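Badau Community Garden and Seed Library
Progress report to the Lindemann Fund
7 November 2024

Dear Eckhard Hollmann and colleagues,

What a season it has been! When we wrote to you in August we were still waiting on the second water line and had a seed cabinet with more empty drawers than full ones. Both of those are sorted, and there is a good deal more to tell you, so please forgive the length.

The seed library

We opened the lending desk in the old reading room at the Badau branch library, and people have taken to it faster than we planned for. By the end of the growing season 221 households had signed up for a seed card. Our target in the grant application was lower, and we will have to print more cards before spring. Beans and squash go out the most, then lettuce, then marigolds and zinnias (the flower drawer empties every time a school class comes through).

Returns are the part we worried about. A seed library only keeps going if borrowers save seed and bring some back, and plenty of them had never done it before. We ran two evening classes on saving seed from beans, peas and tomatoes, and people asked for more. We now have 39 varieties that were grown here, saved here and put back in the drawers with a local label. One of them is a flat brown pole bean that a family on Nornier Street has grown for three generations, and it did beautifully on every plot where we tried it.

Squash is another story. The seed came back in quantity, but most of it had crossed with whatever was growing next door, and we had to turn it into a "mystery squash" envelope. Next year we will teach hand pollination before the plants flower, which means a class in early summer and some reminders by text message.

Indoor growing

Flowers and potted greens have stayed part of the indoor side of the program all through the fall, and we want to keep that going over the winter months. Drop-in visitors who have no yard ask about houseplants as often as they ask about vegetables, so Chak-lun Choi has written a short handout on light, watering and repotting. It fits on one sheet and is already on its second printing.

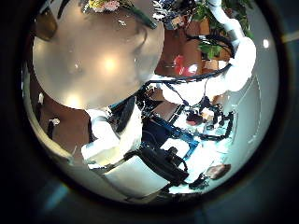 Indoor greenery and a few flowers in yellow, white and pink.

The handout also covers taking cuttings. A cuttings swap is set for the winter program, with a table for rooted plants and another for bare stems wrapped in wet newspaper. We have asked people to label what they bring, even if the label only says "from my aunt's kitchen."

Outdoor plots

All 17 plots on the Vullon lot are now in use, including the raised beds along the fence. The second water line went in at the end of August, later than we wanted, and the gardeners at the far end carried watering cans through the driest weeks. They have let us know what they thought of that! The line works well now and has been drained for the winter.

Soil tests came back fine for lead and low for nitrogen, so the compost delivery was moved up to October. Every bed got a layer, and the spare went on the path edges where we hope to have native asters and coneflowers. Cover crops are up on most of the plots. The rye looks great and the clover is thin – we sowed it too late and the nights turned cold.

Budget

Spending is a little under plan. The seed cabinet cost less than we had budgeted, as the library let us refinish an old card catalog, and the savings went to the water line, which ran over once the crew hit rubble. Printing is over as well, for the happy reason given above. We are not asking to move any money between the main lines. The full table is attached with the receipts.

What comes next

Between now and spring we plan to:
– clean, test and pack the returned seed
– hold the cuttings swap and a class on starting seedlings indoors
– print new seed cards and translate the sign-up sheet into Spanish and Cantonese
– replace the hose reel by the gate

We would also like your advice on one point. Two nearby branch libraries have asked us to help them set up their own lending drawers. We would love to say yes, and we think it can be done with seed we already have, but it would take staff hours that the current grant sets aside for the plots. Could we talk it through by phone before the winter break?

Thank you for backing this work. The bean envelopes enclosed are for your office – plant them after the last frost and give them something tall to climb.

Warm regards,
The Badau garden team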